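Track surface notebook - Hosum athletics ground
Tuesday, December 9, 2025
Entry: L. Solberg. Checked by: not yet.

Purpose of visit: condition survey of line markings and surface color before the repaint order goes to Murnach. Secondary: decide where to put the adhesion test patches. Sixten Boström has the July readings on the old sheet and I worked against a copy of it.

Sky fully overcast. Flat light, which suits line work, as there is no glare on the paint and the contrast readings do not drift when a cloud moves. Reflectometer zeroed on the ceramic tile before starting, again at the midpoint, again at the end. Drift across the session within tolerance. Serial ends 3592, same unit as July, so the numbers can be compared directly.

Method as before. Walk the line, stop at each station, three readings across the width of the paint, one on bare surface beside it. Record the median of the three. Where paint is missing under the aperture, record "0" and move on. Do not shift the instrument to find paint. (Tuva did this in July at two stations and we had to throw both out.)

Section 1, wide area by the grass. Paint is in poor condition. The thin lane line is faded and broken, with red surface showing through. The short dash to the right of it is still distinct. Another mark to the left is close to gone and I would not expect an athlete to find it at walking pace, let alone running.
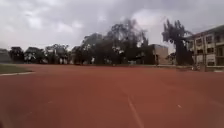 Section 1. Faded lane line, short dash to its right, grass and curb at far left.

Surface color in section 1: dusty terracotta, darker toward the near end. I took this for moisture at first and went over it with the pin meter. Reading is the same at both ends. Probably wear or a different batch of topcoat. The original supplier was Borent and the batch sheets should be in the gray cabinet, second drawer, if they were kept at all. Stellan to look.

Concrete curb: no action under this job. Ran the straightedge from curb onto surface at three points and found no lip worth recording. If the topcoat goes on at full thickness we should repeat this, as the new layer will change the level difference and the drainage at that edge was marginal when laid.

Section 2, lanes. Started with the two lines of the center lane, working away from the gate. Edges are uneven, and the color has gone from white to a pale beige with some pink in it. Two possible causes:

1. Binder yellowing plus red dust held in the paint texture.
2. Red pigment bleeding up from the surface under the paint.

These need different treatment. If it is dust, a wash at 200 bar with the fan nozzle should bring most of the white back and we can overcoat. If it is bleed, washing does nothing and we need the sealer first, which adds a day and a second delivery. Rubbed one spot with a white cloth and solvent for 15 seconds. Cloth came up pink, but it would in either case. Not conclusive. Took a scraping for the microscope instead, bag labeled S2-A. 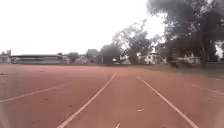 Spacing between lines is to be checked with the steel tape and not the wheel. The wheel picks up grit and reads long on the bends. I only had the wheel with me, so the spacing column is blank for section 2. Whoever goes next, please take the tape. It is hanging behind the bench door.

Debris: light. Small fragments on the surface here and there, nothing that will not go with a blower. The specification from Murnach calls for a clean surface "free of organic matter," and leaves left under a new line will lift it within a season. There are trees along the back of the ground, so blow it on the morning of painting and again after lunch. Sweeping the evening before is a waste of a shift.

Section 3, curved markings. Different problem from the lanes. The arc is continuous and can be overpainted by eye with the trolley, but the short lines branching from it and crossing below it need to be set out again. Nothing on the old drawing explains the short segment under the arc. It could be a leftover from an earlier layout. I do not want to repaint a line that should have been blacked out years ago, and I do not want to remove one that somebody uses. Need an answer before the stencil list is fixed.

Surface in section 3 is the best of the three. Smooth, no cracks found. Pull-off patches should go in section 1 and section 3 so that we have the worst and the best. Section 2 can be interpolated if we run short of dollies. We have 20, less the ones Ronja took for the Sitompul job.

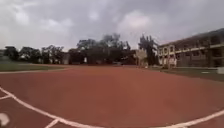

Tuva Holmgren, reading this over at the bench, disagrees with interpolating section 2. Her point is that the lanes carry nearly all of the traffic and have the discolored paint, so a calculated value there is the one Murnach will question first. She would drop a patch from section 3 to pay for it. She also says the short segment under the arc was on the layout when she did the July walk and that she noted it on the back of the sheet, which I did not copy.

Fair on both counts. Changed the plan: section 1 and section 2 get the full set, section 3 gets the remainder.

Open items
- Back of July sheet (Sixten). Needed before stencil list.
- Borent batch sheets, gray cabinet (Stellan).
- Dolly count after Sitompul (Ronja).
- Scraping S2-A under the microscope, look for pigment through the full paint depth (me).
- Steel tape spacing, section 2 (next visit, anyone).
- Sealer lead time from Murnach. Ask before the microscope result, the quote costs nothing.

Reflectometer is back on charge. The tile has a chip at one corner, still usable if you stay in the middle of it.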